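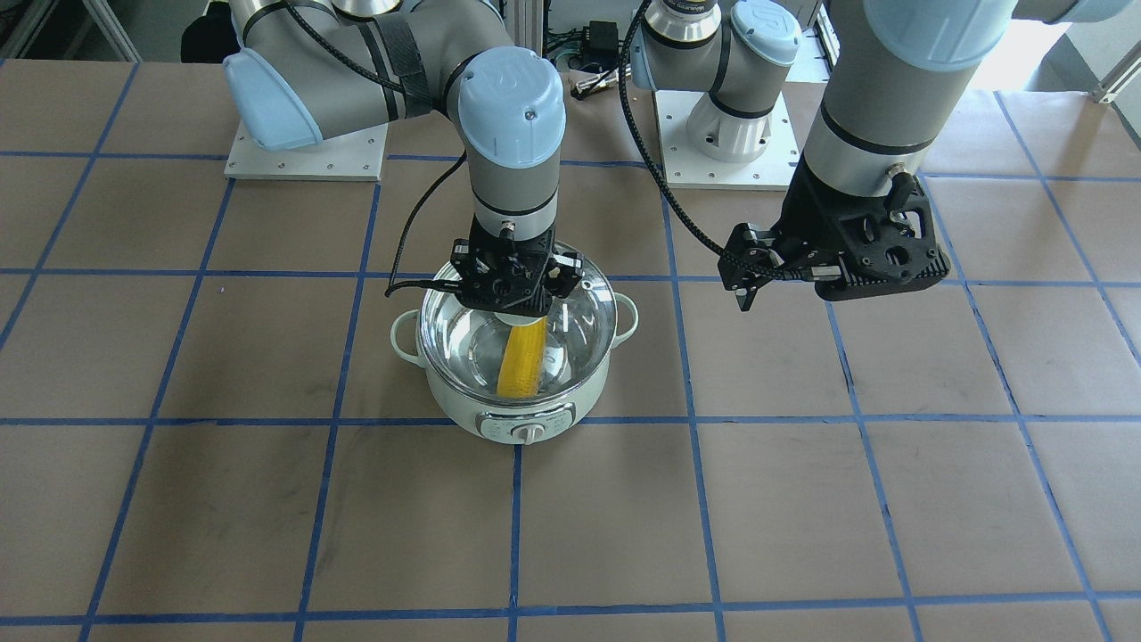

Posted by Higuchi on Sunday, November 13, 2022
Filed under: Robots and automation > Visits and open days

Taking a group to a robot arm demonstration -- what should I ask for?

I help run a small evening club for people who like mending and building things. We went to the open afternoon at the Unard workshop last month and one of the stations had two arms doing kitchen jobs. The one I watched longest had a gripper down in the opening of a glass lid on a white hot pot, over a corn cob. The other arm was held off to the right of the pot. The table was covered in brown paper with blue tape in squares.

I'd like to take the club in January, 14 people plus me. The person on the desk said groups are fine but I need to send a list of what we want to see. I don't know what is reasonable to ask for. Also, is the tape grid for the robot or for the people? I forgot to ask and two of our members will certainly want to know.

Davico
Member

I took a college group of 15 to a similar place last year. Ask for these in your email:

One task shown from start to finish, including setting the table up again afterwards. The resetting is half the work and visitors usually miss it.
A short look at how the arms are controlled, whether someone is steering them or they are running by themselves. Get them to say which it is for each run.
Time for your lot to stand close, in two halves. With 15 round one table the back row sees nothing but coats.

On the tape, I can't speak for Unard. Where we went, the squares were for the staff, so they could put the pot or the cup back in a known place between runs, or move it one square over on purpose. The software there took no notice of the lines. Other places may do it differently, so put it on your list.

Allow 50 minutes for the station. We were given half an hour and it was not enough, as one run had to be stopped and started again.

Jallia
New member

Went to an open day somewhere else, not this one. It was all right but slow. Bring a flask.

Unard_visits
Member

Hello Higuchi, I help with the bookings. Davico's list is fine, please send it more or less as written. The tape is for us -- it is how we note where things were placed. We can do the hot pot task for your group but I can't promise corn, it depends what has been bought that week. Please tell us beforehand if anyone needs a chair, there are only 2 in that room. Parking is at the back, through the second gate.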